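Pona Table Tasks: Gallery

Edurden set up the Pona station to gather examples of two-arm work on an ordinary tabletop. An operator moves both arms by hand controls, the system stores what the arms did and what the cameras saw, and the result goes into a set that a learning system is trained on later. One run of one task is called an episode. The first release has 900 episodes, split over 30 tasks.

The tasks are short and plain. Pick up a bottle and put it down somewhere else. Move a pen onto a plate. Pass a block from the left arm to the right. Most take less than a minute when they go well. We keep the ones that don't go well too, with a note saying where the trouble started, as long as the operator recovered and finished.

The gallery is small for now. Larger pictures and the task sheets will go up with the next batch in April. 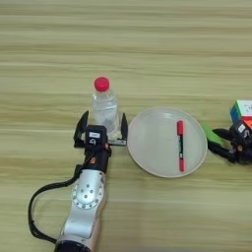

Bottle, plate and marker, with an arm on each side. The left gripper is open around the lower part of the bottle.

Bottles get a lot of attention in this set. Clear plastic is hard for a camera to read, and depth readings on it are poor. A bottle with water in it also behaves differently from an empty one, both in weight and in how much the sides give when the fingers close. We recorded 147 bottle episodes, changing the fill level and the starting spot between runs. The cap color changes as well, so that the model doesn't learn to look for one color and ignore the rest.

Plates are used mostly as a place to put things or take things from. A marker lying flat on a plate is a fair test of a parallel gripper. The fingers have to come down low enough to get hold of the barrel and stay clear of the rim. Operators usually need a few practice tries before they record. Practice tries are deleted and don't appear in any of the totals.

Puzzle cubes are in many of the layouts. In some episodes the cube is the thing to be moved. In others it is only there as clutter, and the written instruction doesn't mention it. Both kinds use the same cube, so a model has to go by the instruction to know whether to touch it.

How the episodes are labeled

Every episode has one written instruction in everyday words, such as "put the marker next to the bottle." Two people write instructions for the same episode without seeing each other's wording, and both versions are kept. Labels are made in Alleo, the same tool we used for the single-arm set. Each episode also has marks for first contact, first lift and release. Where both arms are used, each arm has its own marks.

Layouts come from a printed list. The operator sets the objects out, checks them against the list and starts recording. Between episodes the objects are moved by hand, at least a palm's width from where they were.

Known problems

A batch of 242 episodes was recorded with the two arm clocks slightly out of step. These have been corrected and carry a flag in the index. If your work depends on close timing between the arms, leave them out.

Cables can cross the table in the camera view. We did not edit them out.

A few of the early instructions say "pen" where later ones say "marker." The objects are the same, and the wording has been left as written.

Using the pictures

Pictures on this page may be reused in talks and papers with credit to Edurden. Requests for the full set go through Breathnach, which hosts the files and handles the access forms. Please give the name of the release, Pona Table Tasks, when you write.

Page last changed March 9, 2025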